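Vustcombe hall kitchen to stay open through winter as community lunch finds its feet

The Monday-to-Friday crowd at the Vustcombe Memorial Hall will be glad to hear that the community lunch isn't going anywhere. What began in autumn as a six-week trial, with a big pot of pumpkin soup and a fair bit of crossing of fingers, has been given the nod to keep going until the end of August, and if the money stretches it may well run on into spring.

For anyone who hasn't wandered in yet, lunch is served from noon until half past one, and you don't need to book, bring anything or explain yourself. There's a gold coin tin by the door for those who can manage it. On a good day 64 people sit down together, which is a squeeze with the piano still in the corner, but a friendly sort of squeeze, and there is usually somebody willing to shuffle along and make room for a pram.

The vegetables come from the Sarkari family farm out on the Lodberg road, who drop off whatever is plentiful that week (it has been a very big year for silverbeet, as regulars will know). Bread is from Akbari Bakery in the main street, baked the same morning, and the fruit buns seem to disappear before the soup has even been ladled out.

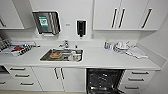 Moving the lunch to the church rooms was talked about for a while, and one neighbour, writing to the hall's noticeboard, said she was relieved it hadn't come to that, as her mother can walk to the hall on her own and the church is up that dreadful hill. She added that she would happily peel carrots if it meant things stayed as they are. Several other letters made much the same point, and one asked very politely for less silverbeet.

The extension has been made possible by a small grant from the shire and by the autumn plant sale, which brought in a little over $1,000 in a single drizzly morning. Most of that will go on gas, power and staples such as rice, flour and tinned tomatoes. A further $100 has been set aside for large-print recipe cards, after so many people asked how the lentil soup was made.

There are still gaps in the cooking roster, mainly towards the end of the week. At the moment 18 people share the work between them, and a few more would let the regular cooks have a weekend away without worrying. No experience is needed, though a steady hand with an onion is always welcome, and shifts run from 9.30 am until the last of the washing up is done.

Names can be put down on the sheet inside the hall's front door or left at the counter at Akbari Bakery. The lunch will take a short break in July while the floor is polished.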